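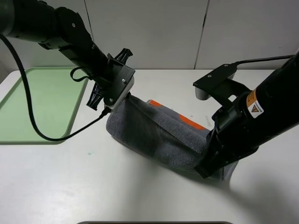

Section 12. Getting Your Folding Station Ready for the Shift

When the Prudo folding station arrives, a lot of people in the linen room wonder what is left for them to do. Quite a bit! You will still sort, check for stains and decide what is good enough to go back upstairs. The arms take over the reaching and folding, which most of us are glad to hand off by mid-afternoon.

1. Clear the table completely, and set towels waiting their turn on the side cart.

2. Look over the tabletop for bits of old tape, lint and smudges. Peel up tape by hand and wipe the surface with a soft cloth.

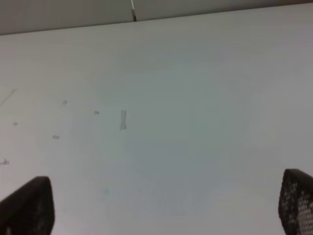

Tabletop between the gripper fingers, with a ragged-edged strip of tape and small specks to clean up.

Note: Light scuffs that won't wipe off can stay. Please don't scrub them (we know it's tempting).

3. Check that the cables hang freely and nothing is resting on them.

4. Step back behind the floor line, press Start on the Vurnideo panel and wait for the green light.

5. Feed towels in batches of 40 or fewer, and take a moment to look at the first few folds before you walk away.

Caution: Keep hands and sleeves off the table while the arms are powered. If a towel bunches up, press Pause first, even if you are sure you can grab it in time.

If the panel shows code 271, a gripper has lost hold of its towel. Press Pause, lay the towel flat again and press Resume. For any other code, call the shift desk at extension 1124.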